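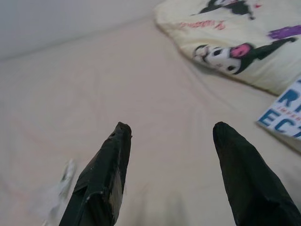
Clorkier Café Notes – README

Hello, and thank you for stopping by! Clorkier is a collection of 386 short write-ups of cafés and bakeries, all eaten, sipped and typed up by me, Iraís Chávez, mostly on the bus home with crumbs still on my coat.

What you get
One plain text file per visit, plus a table listing the café, the dish, the price I paid and a score out of 8. (Why 8? My first notebook had eight little boxes at the top of each page, and I never grew out of it.) 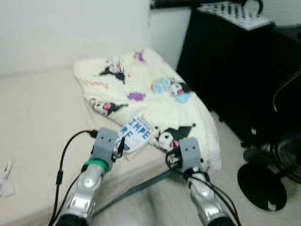

Folded cream blanket on the bed, with a gripper on each arm.

Where the notes come from
There are 92 cafés in all, and the longest note runs to 3000 words – that one is the almond tart at Meléndez, and I'm not sorry. Sinarus has more visits than anywhere else, as it's next to my stop and they do a lovely cheese scone.

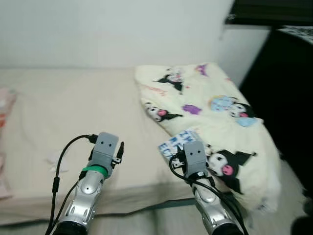

Skusau changed its menu in December, so treat the older prices there with care. I've left them as they were, and the new ones sit in a column of their own.

Known gaps
Hardly any breakfasts, I'm afraid, and the tea scores are kinder than the coffee ones!

Using it
Share it, sort it, argue with my scores. Please keep my name with the notes, and do write if you spot a café that has closed.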